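Progress report to the Diltdale Fund
Project: Greltov, planning and purchase of equipment for table-top handling
Reporting period: second quarter, to the end of April
Prepared by the project office, Skistix

1. Where we are

In the last report we promised to finish the equipment plan before we ask for the second payment. The plan is now finished in its main parts, and two points are still open. We explain both of them under section 4.

The work of this period was mostly done in simulation. We decided this in the first quarter, when the delivery times for arms and grippers became longer than we had expected. It has allowed us to compare working heights, table sizes and camera positions before we sign any order. The cost to the project was staff time and one software licence, which was already in the budget.

2. Work in simulation

The simulated work cell has a wooden table top, and the view we use most is the one from close to the gripper, looking down over the fingers. We wanted to know how much of the table remains visible from this position and how much is hidden by the gripper itself. This question has a direct effect on the purchase list, as it decides if we need a second camera for each station.
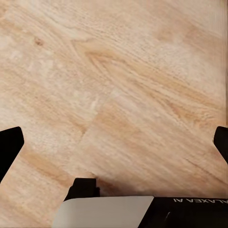 Figure 1. Simulated view over the open gripper, with nothing on the table top. The lettering on the housing appears reversed.

We have now run 808 simulated trials with small objects placed in different positions. From these trials we take two findings which are relevant for the budget. First, one close camera is enough for picking up an object, but it is weak when the arm must find an object far to the side. Second, the surface of the table matters more than we thought. A strong grain gave us more false detections than a plain surface, so we have added a plain grey mat to the list of small items. It is a cheap item and we do not ask for extra money for it.

3. Purchasing

We asked for offers for 3 stations, as agreed in the grant letter. Adeleke, who supply the benches and the safety fencing, have confirmed their price until the end of the summer. Their delivery time is 16 weeks from the date of order. For this reason we would like to place the bench order early, before the order for the arms.

For the arms and grippers we have two complete offers and one which is incomplete. The incomplete offer does not include spare fingers, and the supplier has not yet answered our question about the warranty. We will not compare the prices until we have this answer in writing.

Money spent up to now is within the plan. Travel was lower than budgeted, as the two supplier visits were held by video. We ask your permission to move the unspent travel money to the line "spare parts and wear parts", which was set too low in the application. The total of the grant does not change.

4. Open points

Second camera. If we buy a fixed camera above each station, we must also buy a stand and a longer cable set. We plan to repeat the most difficult 100 trials with such a camera added in the simulation, and to decide after this. The result should be ready before your next meeting.

Floor space. The room at Diltdale was measured again in April. The third station fits, but the door of the electrical cabinet can then be opened only half way. The building office has to say if this is acceptable. If it is not, we will turn the station by a quarter and order a shorter fence from Adeleke.

5. Next quarter

We intend to place the bench order, close the comparison of the offers for the arms, and write the acceptance test for the first station. The training of the operators stays where it was in the timetable. A revised budget table will be sent together with the request for the second payment.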